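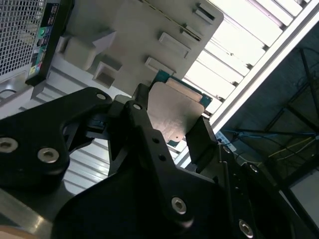

Hello, and thanks for wandering over to the About page. I'm the one who runs Romwood Evening School, and I also unlock the door, fill the urn and answer the phone, so if you ring during the biscuit break you may get me with my mouth full.

I started the school in the old seed merchant's on Jonus Street with one class, bookkeeping for people who hate bookkeeping. I'd spent years doing the accounts for a furniture shop and kept being asked by stallholders to "just have a quick look" at a carrier bag of receipts. In the end I thought, why not get everyone round one table? So I did, and they brought cake, and the following week they brought their sisters.

These days we run 12 courses a term. Bookkeeping is still the big one (Mondays are always full, do book early!), but there's also letter writing, conversational French, dressmaking, basic computer upkeep and a cookery class we call Kashindye, after the village where its first tutor grew up. The smell gets into the stairwell and I've had people sign up on the strength of that alone. 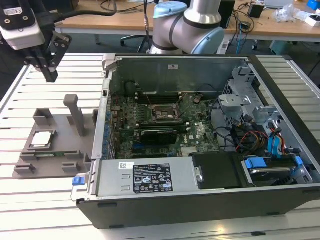

A Dell desktop on its side with the panel off.

We keep the groups small, nine at the very most, as the back room gets stuffy and I like everybody to have a proper turn at asking things. You don't need any certificates to join and we don't hand many out either, though the bookkeeping lot can sit the Fumari paper at the end of the year if they fancy it. Plenty don't, and they still come back for the second part.

Fees are payable by the term or by the week, whichever suits your purse. If money's tight, have a word with me on your first evening and we'll sort something out quietly.

The new timetable starts on Tuesday, February 4, 2003. We're at 305 Jonus Street, up the green stairs, and there's parking behind the chapel after six. Do bring a pen, I'm forever running out.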